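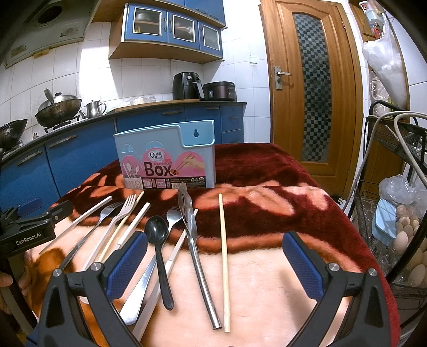 Surely two hands make it harder, was the first objection put to the lead engineer at Vunero when the household work was presented in March. The engineer, who runs demonstration capture for the company's Inga manipulation project, disagrees. "One hand can pick up a fork. It cannot steady a light plastic box while the fork goes in. Most of our early failures with a single gripper were the container moving."

Vunero trains its policies on tasks shown by people. The operator holds a gripper in each hand and does the job at normal walking-about height, with a camera on the tool recording what the tool sees. The earlier method was remote control of a fixed arm at the Pinwood test site. It has not been dropped, but it now accounts for 196 of the 3000 demonstrations in the current set.

"Remote control gives you joint angles for free," the engineer says. "With the hand-held tool you have to recover the pose from the camera and the inertial unit, and you throw away whatever does not track. We threw away 354 takes from the first batch. Even so, it was quicker."

Speed is one part of it. The other is contact. An operator at a console sees the object late and feels nothing, and tends to stop short, correct and stop again. The policy then learns the pauses. With the tool in hand the approach is smoother, and the closing of the fingers can be matched to the moment of touch.

Putting cutlery away was chosen because the objects are thin and unlike one another. A fork handle will lie flat on a hard worktop and defeat a parallel jaw, whereas on soft cloth the pads can press in on either side of it. "People say the cloth is cheating. It is a different problem – the handle also rolls when you press, and the cloth bunches."

Insertion is the harder half. The operator must turn the piece upright, clear whatever is already standing in the holder and let go without dragging anything back out. As the box fills, the approach has to change: with a wooden spatula and a chopstick leaning out at the left and the knife and spoon handles bunched at the right, there is little use in repeating the path that worked on an empty one. Operators are told to choose their own order for this reason.
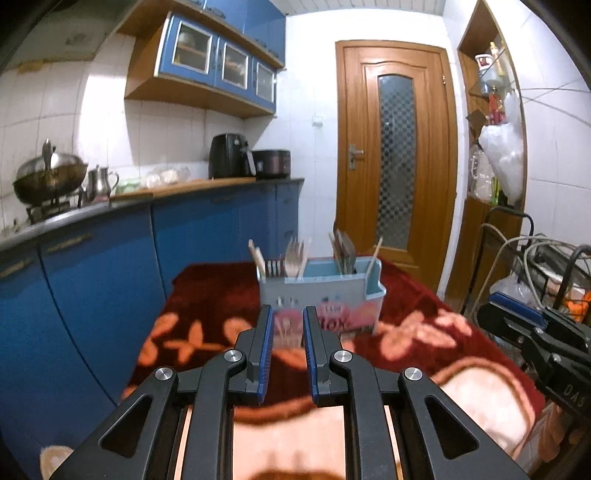
Labelling is done afterwards with Nutell, an in-house tool that splits each take at the points where the jaw opens or closes. The gap between the fingers is the most reliable signal available, and it is read from the picture itself. Blue pads against black linkages are easy to find in most kitchens, though blue cupboards like the ones along the left-hand wall gave the first version of the detector some trouble. It now looks for the pads only in the region the fingers can reach.

Asked how much instruction an operator needs, the engineer puts it at 8 practice takes. "After that they get worse if you keep talking to them."

The next set will add drawers.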